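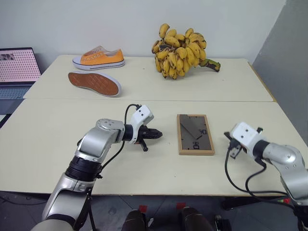 공용 탁자 정리 기준 만들기
생활환경디자인 기초 과제 보고서
제출일: 10/7/23

1. 주제를 정한 이유
우리 조는 여러 사람이 같이 쓰는 탁자에서 물건을 어떻게 나누어 둘지를 과제 주제로 정했다. 대상은 Rotley관 1층 공용실의 탁자이다. 이 탁자는 크림색 상판 두 개를 앞뒤로 붙여 쓰고 있어서 가운데에 이음선이 보인다. 처음에는 선반을 새로 짜는 안도 나왔지만 예산이 부족해서 있는 탁자를 그대로 쓰기로 했다. 탁자에 올라오는 물건은 종류가 서로 달랐다. 앞쪽 상판에는 밝은 색 나무 테두리의 액자가 눕혀져 있고, 뒤쪽 상판에는 주황색 캔버스 운동화가 한 짝은 똑바로, 한 짝은 옆으로 누운 채 놓여 있다. 액자와 신발이 한 탁자에 있을 때 무엇을 기준으로 자리를 정할 것인지가 이 보고서의 출발점이다.

2. 진행 방법
조사 기간은 18일이었다. 공용실을 자주 쓰는 학생 8명에게 탁자 위 물건을 어디에 두는 것이 편한지 물었다. 질문지는 한 장짜리로 만들었고, 마지막 칸은 자유롭게 쓰게 했다. 지도를 맡은 Demetrio Soler 선생님이 질문의 순서를 바꾸라고 하셔서 한 번 수정했다. 수정 전에는 "어디에 버리는가"가 첫 질문이었는데 답이 전부 쓰레기통 이야기로 흘렀다.

물건은 크기로 나누지 않고 쓰임으로 나누었다. 신는 것, 먹는 것, 세워 두는 것, 전자기기 네 가지이다. 분류 이름은 조원끼리 Sondora 표라고 불렀다. 표를 처음 쓴 공책 이름을 그대로 가져온 것이라 다른 뜻은 없다.

3. 분류별로 정한 내용
신는 것: 운동화는 탁자에서 내리고 현관 쪽 신발장으로 옮긴다. 짝을 맞춰 앞코가 같은 방향을 보게 둔다. 깔창을 빼 두었을 때는 신발과 따로 두지 말고 바로 옆에 붙여 둔다. 설문에서 깔창을 잃어버린 적이 있다는 답이 있었다.

먹는 것: 과일은 그릇 하나를 정해서 담는다. 바나나는 송이째로 두고 다른 물건을 위에 올리지 않는다. 갈색 점이 많아진 것부터 먼저 먹는다.

세워 두는 것: 액자가 여기에 해당한다. 이 항목에서 의견이 가장 많이 갈렸다. 눕혀 두면 자리를 많이 차지하고, 세워 두면 지나가다 팔에 걸려 넘어진다는 것이다. 작은 액자는 뒷면의 받침을 펴서 세울 수 있으므로 벽에 못을 박을 필요는 없다고 보았다. 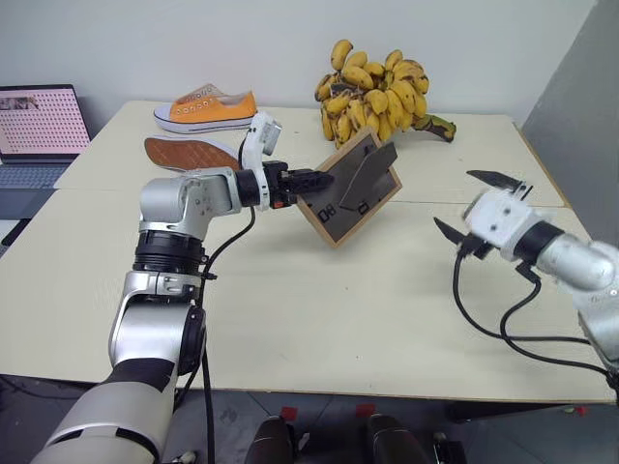

받침을 폈을 때 액자 뒤로 남는 공간도 생각해야 한다. 벽에 너무 붙이면 받침이 다 펴지지 않고, 그러면 액자가 앞으로 쏠린다. 우리는 탁자의 뒤쪽 가장자리에서 손바닥 하나만큼 안쪽을 액자 자리로 정하고 연필로 표시했다. 가로와 세로 중 어느 쪽으로 세울지는 받침의 방향을 보고 정하면 된다.

전자기기: 노트북은 탁자와 떨어진 다른 면에 둔다. 음료나 과일과 같은 상판에 두지 않는다는 것이 이유이다. 충전선은 통로 쪽으로 늘어지지 않게 뒤로 돌린다.

4. 사용한 비용
재료비는 모두 3725원이다. 이름표용 종이와 투명 테이프를 샀고, 과일 그릇은 조원이 집에서 가져온 것을 썼다. 종이는 100장 묶음이라 많이 남아서 공용실 서랍에 넣어 두었다. 영수증은 보고서 원본 뒤에 붙였다.

5. 결과
신발 자리는 잘 지켜졌다. 현관과 가까워서 옮기기 쉬웠다는 답이 있었다. 과일 그릇은 며칠 동안 필통이나 열쇠를 넣는 그릇으로 쓰여서 이름표를 더 큰 글씨로 다시 붙였다. 액자 자리는 마지막까지 잘 지켜지지 않았다. 연필 표시가 흐려서 안 보인다는 의견이 있었고, 탁자에서 숙제를 할 때 액자를 눕혀서 치우고 그대로 가는 경우도 있었다.

6. 부족한 점
물어본 사람이 적어서 다른 공용실에도 같은 기준이 맞는지는 알 수 없다. 조사 기간이 시험 준비 기간과 겹친 것도 문제였다. 평소보다 탁자에 책이 많이 올라왔는데 우리 표에는 책 항목이 없었다. 처음 표를 만든 6월에는 책을 각자 가져간다고 생각하고 뺐던 항목이다. 다음에 표를 고친다면 책과 공책을 따로 한 칸 넣고, 액자 자리는 연필 대신 색 테이프로 표시할 계획이다. 설문 원본과 수정한 표는 공용실 게시판 옆 파일에 있다.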